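Givesier Teach Kit
Hand guiding and remote control for bench assembly arms

The Teach Kit lets an operator show an arm a job in person or from a separate control desk. It is made for short, fiddly work on parts that were never designed with robots in mind: opening a latch, seating a board, routing a part past a cable.

Two ways to teach

Hand guiding: press and hold the enable button, take the wrist and move the arm through the task. Let go of the button and the arm holds its position.

Remote control: sit at the desk with the leader handle and drive the arm from there. Movement can be scaled down for the last part of an insertion. The handle pushes back when the gripper meets resistance.

Both methods save to the same task file, so a task can be started by hand and finished from the desk.
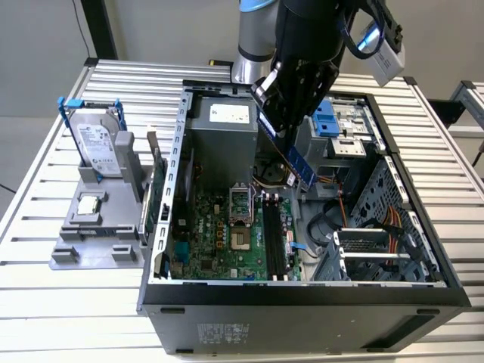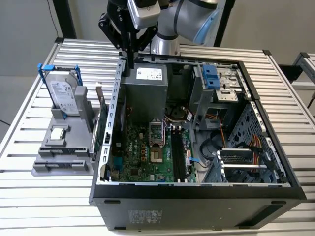 Teaching a task usually takes several passes, and the kit keeps each one as a separate recording. Passes can be trimmed, labelled or thrown away in the Iswood editor. We suggest giving every part a set place before the first pass. With the hard drive standing upright in its blue caddy and the CPU in a recess of the parts fixture, the operator can approach each from the same side every time. Fixtures are not included, but drawings for the Condodville desktop PC set are supplied with the kit.

What is in the box

Leader handle with desk clamp
Enable button and wrist mount
Control box
Iswood editor, licence for 4 users
Printed set-up guide

Specification

Recording rate: 500 samples per second
Storage: 2000 passes on the control box
Cable, desk to control box: 3000 mm
Power: mains, lead supplied

Training

A one-day course is available at our Pinheiro workshop, taught by Beril Gezer. The next places are in May. For prices, or to check whether your arm is supported, contact Dalia Bite in sales.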